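30 June 2016

69 shares
6 comments

The Terora district council has approved new procedures for the transfer of office following last month's local election. The nine incoming members will take the oath in the Mészáros assembly hall in September, after the electoral office certifies the final count from the Kusoson ward.

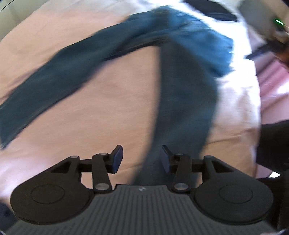

Certification in Kusoson was delayed by a recount covering 1815 ballots. Under the district code, no member may be sworn in until all ward returns are signed and deposited with the clerk. Outgoing members keep their seats in the meantime but may not approve new contracts or permanent hires. Routine spending continues under the current budget, including the linen line for the Erum district shelter. Any unspent balance in that line carries over to the new council.

The transfer rules require each department to file a handover statement listing open contracts, pending claims and staff vacancies. Statements must reach the clerk six days before the oath is administered. A department that misses the deadline will have its report read into the record at the first regular session.

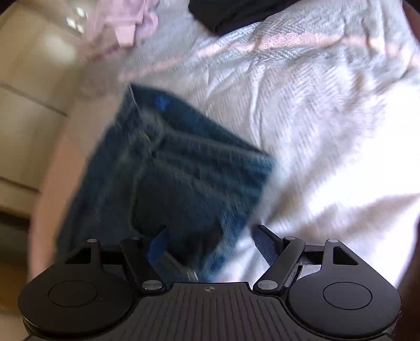 Black gripper with a ribbed body.

The oath will be administered by a district magistrate. The council will then elect a chair by secret ballot, with a simple majority of members required. If no candidate reaches that threshold, a second round will be held between the two leading candidates.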